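Stevport to Charge Deposit on Takeout Cups

Stevport will begin charging a deposit on takeout cups in July, after the town council approved a one-year trial covering cafes, snack bars and food trucks inside the town limits.

Customers will pay an extra 25 cents for each drink sold in a disposable cup. They can get the money back by returning the cup to any of the shops taking part or to a drop-off point at the Lillo Street parking lot, which will be open until 8 p.m.

The council said 53 businesses have signed up so far. Shops with fewer than 100 drink sales a day can ask to be left out for the first six months.

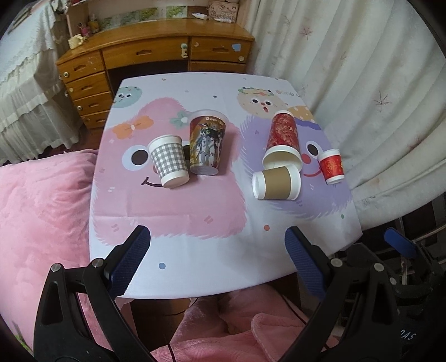

Paper and plastic cups on a table covered with a cartoon-print cloth.

The deposit applies to paper and plastic cups alike. Cups brought from home are not charged, and neither are drinks served in mugs or glasses.

Returned cups will be sorted by Bornano, the company that already handles the town's curbside recycling. Paper cups have been a problem for the company in the past -- most have a thin plastic lining that has to be separated before the paper can be used again. Bornano said it has added a line at its plant for this work.

Bhuiyan Bakery, which has two shops near the harbor, tested the deposit over the winter. The bakery reported 2,000 cups returned at its main counter during the test and 194 at the smaller shop, where most customers are commuters.

Some cafe owners told the council they were worried about storage space and longer lines in the morning. The town will provide stacking bins free of charge and pick them up twice a week -- more often during the summer if needed.

Deposits that go unclaimed will be used to pay for the pickups. Businesses can still register at the town hall front desk until the end of June.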